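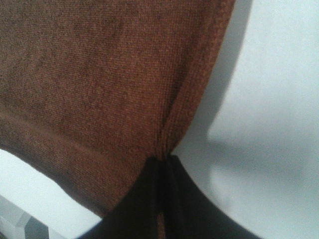

Fabric notes, November

The Wonirus throws in rust brown are back in stock at Stakero, 24 per carton. The cloth is a heathered weave, 132 cm wide, and relaxes by up to 4 percent at the first wash. Wash before hemming. Store flat or on a tube; heavy creases need steam from the reverse side. Do not hang by a gathered corner for long periods, as the pleats set and the edge stretches. Cartons from the Pešek warehouse ship on Tuesday. Order code: Zesier 86.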